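September, evening, glaze room

Picking up where I left off on the Drirstead clay. I finally got the bucket of it through the 60 mesh sieve, and my arms are complaining. It was miserable going at first because I'd mixed it too thick (again!), so I let it down with a splash more water and after that it went through pretty happily with the rubber rib. What stayed behind was mostly root bits and a gritty tan sand. I kept the sand. I have no plan for it, but it's a nice color and I might roll a pot in it one day.

A paper cup and a white lid:

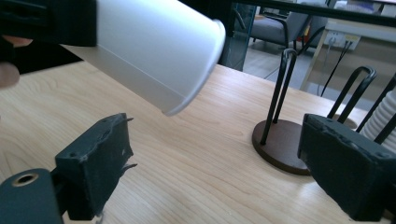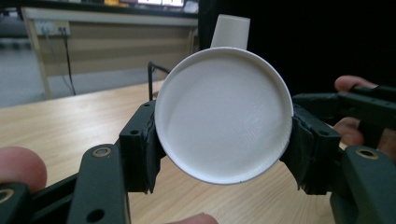
So, the slip. I poured it out on the big plaster slab, let it stiffen up until I could peel it, and wedged it into one fat loaf. It weighed 3624 g on the floor scale. I wrapped it, forgot about it, came back the next afternoon and got 3499 g, which tells me the plastic on that shelf has a hole in it somewhere. Whoever grabs that roll next, please double wrap. I lost 125 g of water overnight and the corners had gone leathery, so I had to poke holes in the thing with a dowel, dribble water in and wedge it all over again.

How it feels: short. Really short. I can pinch a small bowl out of it if I go slowly, but the rim wants to crack as soon as it gets thin, and throwing it straight is a bad joke. A coil bent around my finger split right across the top. I think it wants a bit of ball clay, or else it wants to sit in a bag for a few months and get smelly. I'm going to try both. Half the loaf is back in the damp cupboard with a spoonful of old slop from the throwing bucket worked into it, and the label says LEAVE ALONE in red. Please do!

The more exciting part is using it as a glaze. I've wanted a dark, glossy brown for the insides of the baking dishes forever, and I keep thinking the local stuff must have enough iron in it to do most of the work. I made up four mixes, starting from the sieved clay by itself and adding more wood ash each time. They went on the little L-shaped tiles, dipped, with a second dip over the top half. The one with the most ash was foul to apply. It settled like concrete whenever I stopped stirring, and it flaked off one tile when I set it down. I rubbed the flakes back on with a wet finger and wrote an F on the back so I don't get fooled later.

I also put a stripe of Pririritz black on each tile, under the glaze, because I'd like to know if the stripe stays put or slides down into the foot. It brushes on beautifully, by the way, much smoother than the old black we had, and it doesn't drag on bisque. Go easy though, the jar is half gone already and that isn't all me.

Everything went into Roy, middle shelf, toward the back. Roy has been firing cold on the bottom since the spring and I still haven't looked at the lower element properly. I put a cone pack on each shelf this time so we'll have something better than my grumbling to go on. Brikton sent the wrong thermocouple (too short, and the ceramic block doesn't fit our hole), so the old one stays in for now. It reads fine as long as you don't bump the lead when you're closing the lid. I taped it to the side of the case. Ugly, but it holds.

Started the firing just after supper, slow up to red heat, vent on, top bung out. I'll put the bung in before I go to bed.

Things I want to remember:

The ash was unwashed this round. If the tiles come out with pinholes, wash the next batch before blaming the clay.

Write the mix on the tile in oxide, never in pencil. I did that last time and ended up with a whole row of anonymous brown tiles.

The sieve mesh is pulling away from its ring on one side. Epoxy, or a new sieve.

Bring the other rubber rib back from home.

If the plain clay melts even a little at this temperature I'm going to go back to Drirstead for another couple of buckets before the bank gets too muddy. The seam up by the fence was cleaner than the one by the water, with far fewer roots in it, and it's a shorter carry to the car too. Need to ask about parking at the gate again.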